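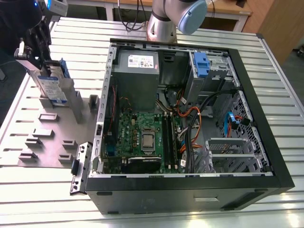 Desktop tower with the side panel off, processor in its socket.

Desk return

219 shares | 3 comments

A return is the shorter, usually narrower work surface that joins a main desk at a right angle and turns it into an L. The word confuses people all the time (I once had a customer ask me what the return policy was on the return, and we went back and forth for a good few minutes before either of us caught on), so I'll start with what goes with what. The big piece you sit at is the desk. The side piece attached to it is the return. If the side piece has its own legs at both ends and could live happily by itself, most dealers call it a table or a credenza, and when a credenza gets linked to the desk by a short middle section, that middle section is a bridge. Three pieces like that make a U.

Left and right

Returns are sold as left-hand or right-hand, and you work it out from the chair. Sit down at the desk as you would to work. If the return is at your left elbow, it's a left return. I mention the chair because some older catalogs did it from the visitor's side, and if you're buying used you really should ask for a photo or a sketch. Ernel, the small maker whose stuff I sold for years, labeled theirs from the visitor's side and then switched, and there are still desks floating around with stickers that say one thing and bolt holes that say another.

Plenty of newer returns are reversible. The underside is drilled at both ends and the finished edge runs all the way around, so you pick a side on the day you put it together. They cost a little more and I think they're worth it, especially if you tend to move offices.

Height

The old typing return sat lower than the desk. Typewriters were tall machines, and the drop brought the keys down to where your hands wanted to be. You'll still see this on steel desks from the middle of the last century and on a fair number of wood ones. People buy them for the looks and then find that the two surfaces don't meet flush, which drives some folks crazy! I rather like it. A lower return is lovely for a keyboard, and it keeps papers from sliding over from the main desk.

Once screens and keyboards took over, the step mostly disappeared and the return came up level with the desk. With sit-stand desks the question opened up again. Either the return rides up with the desk on its own third leg, or it stays put while the desk moves beside it. A fixed return next to a moving desk needs a gap between the two so you don't pinch a finger, and that gap will eat pens. Mine has eaten a lot of pens.

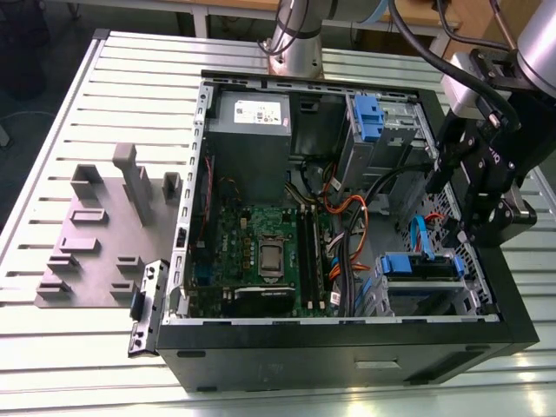

Storage under a return comes in a few standard flavors: a full pedestal of drawers, a half pedestal with an open space, or nothing at all except a leg or an end panel. The full pedestal is the traditional choice and it holds the most, but it leaves you no spot for a computer. Dealers like to show a tower standing upright in a neat little sling, and that's fine until you want to get inside it. Lay a black tower down with the side panel off, like the one shown here, and you've got a much wider thing to find room for, plus the connectors along one edge that have cables hanging off them when it's in use. I tell people to leave one section of the return clear on top for jobs like that. The return is also where the printer ends up, so plan for both.

Sizes

There's no single standard, though most makers stay close to one another. The one I know best is the Jolano 3904, which is 900 mm long in the metric listing. That's short for a return. It fits a small room and gives you enough space for a lamp, a tray and a phone. The Britwood version is longer and deeper, and it has a proper end panel where the Jolano has a single post leg. I've owned both and I'd take the Britwood if the room allowed it, mostly because the post leg always seemed to be exactly where I wanted to put my foot.

Measure the room with the chair in it. It sounds silly, but you need to be able to swing from one surface to the other without hitting the wall behind you, and a desk that fits beautifully on paper can leave you shuffling sideways to sit down.
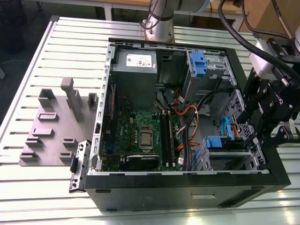 The other measurement people skip is the doorway. Returns usually ship flat or with the pedestal separate, so they go in easily, but an assembled one coming out of an old office can be a bear. Take the brackets off first and tape the bolts in a bag to the underside.

Joining it to the desk

Most returns hang from the desk at one end by a pair of steel brackets or flat mending plates. Some hook onto a rail. Shireen Chauke, who taught me to install furniture at Motaung, had me leave every bolt loose until the whole L was standing, then level both pieces, then tighten from the corner outward. I still do it that way. If you tighten as you go, the far end of the return tends to sit high or low and you end up undoing everything.

See also: bridge, credenza, modesty panel, pedestal.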